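Como escolher e arrumar três caixas de botões na bancada
Por Torben Brandes
Quarta-feira, 27 de junho de 2018

Escrevo este texto em português, que não é a minha língua materna, por isso peço paciência com alguma frase estranha. No curso de introdução aos comandos elétricos recebo sempre a mesma pergunta: que botões devo comprar para praticar em casa, e como devo pô-los na mesa? Respondo com três caixas simples, cada uma com um só botão.

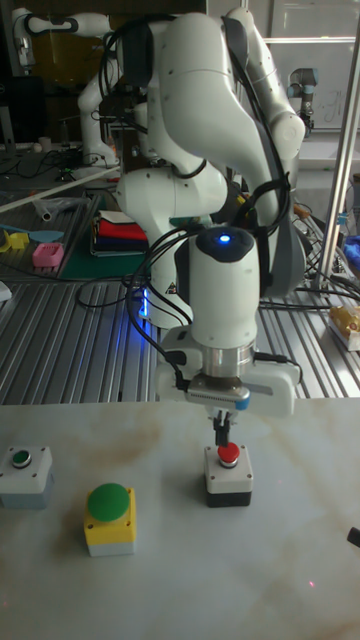 Tempo de leitura: 7 minutos

Material
Uma caixa amarela com botão grande verde, do tipo cogumelo.
Uma caixa pequena, branca e preta, com botão vermelho.
Uma caixa cinzenta e branca com botão verde pequeno e plano.
Uma mesa clara e lisa.
Uma chave de fendas e um multímetro.

As minhas caixas vieram da loja Buschmann, mas qualquer caixa de comando com um furo serve. Antes de comprar, verifique o diâmetro do furo e o diâmetro do botão. Parece evidente, e mesmo assim eu encomendei uma vez o tamanho errado e fiquei com 20 anilhas que não usei.

Passo 1. Conhecer a forma do botão
O botão de cogumelo tem a cabeça mais larga do que o corpo, e encontra-se bem com a palma da mão. O botão plano pede um dedo. Carregue em cada um várias vezes, devagar, sempre na vertical. Se a força vem de lado, uma caixa leve desliza ou inclina-se.

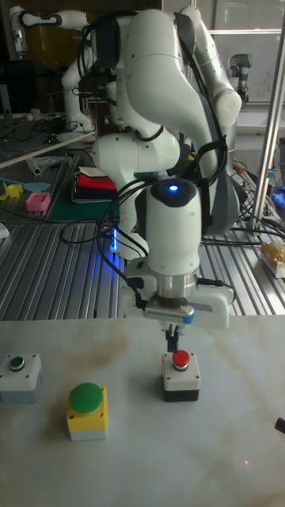

O vermelho fica sobre uma caixa pequena; o cogumelo verde quase cobre a caixa amarela.

Passo 2. Medir o contacto
Com a caixa aberta e sem nenhuma tensão ligada, ponha o multímetro em continuidade e toque nos dois terminais. Um contacto normalmente aberto só apita quando o botão está carregado. Um contacto normalmente fechado faz o contrário. Escreva NA ou NF numa etiqueta e cole-a por dentro da tampa. Não confie só na cor.

Repare também se o botão volta sozinho. Alguns cogumelos ficam presos em baixo e é preciso rodar a cabeça para os soltar. Neste caso, anote isto na mesma etiqueta.

Passo 3. Distribuir as caixas
Eu ponho o botão maior à frente e o vermelho mais atrás, à direita. O verde pequeno vai para a esquerda. Deixe espaço para a mão entre as caixas, porque o cogumelo ocupa mais do que se pensa.
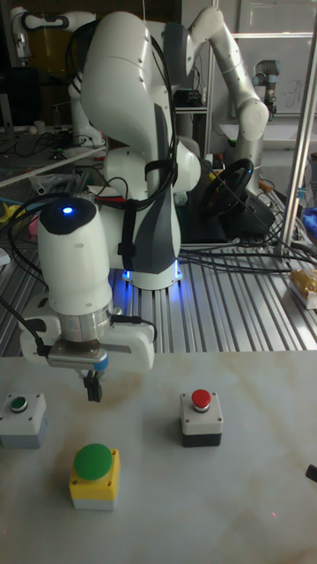

Passo 4. Praticar a sequência
Comece com uma ordem curta: verde grande, vermelho, verde pequeno. Depois mude a ordem e tente manter o mesmo ritmo. Quando a caixa sai do lugar, volte a pô-la antes de continuar. Dois pedaços de fita de dupla face por baixo ajudam bastante, e saem da mesa sem deixar marca se não ficarem lá muitas semanas.

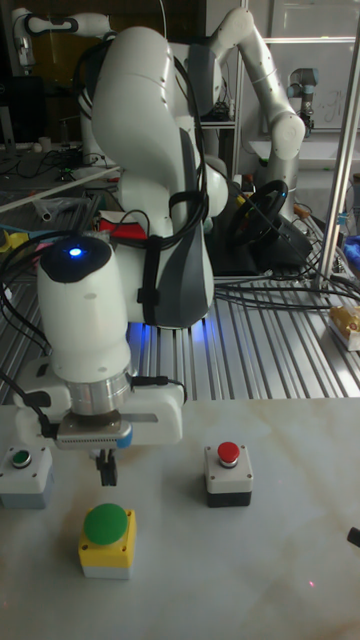

Caixa amarela à frente, com os pequenos furos de parafuso nos cantos.

Passo 5. Fechar as tampas
Aperte os parafusos em cruz, um pouco de cada vez. O plástico parte com facilidade quando se usa força demais. Guarde os parafusos que sobram num saquinho com o nome da caixa.

Na próxima parte, ligamos as três caixas a uma lâmpada de 24 volts.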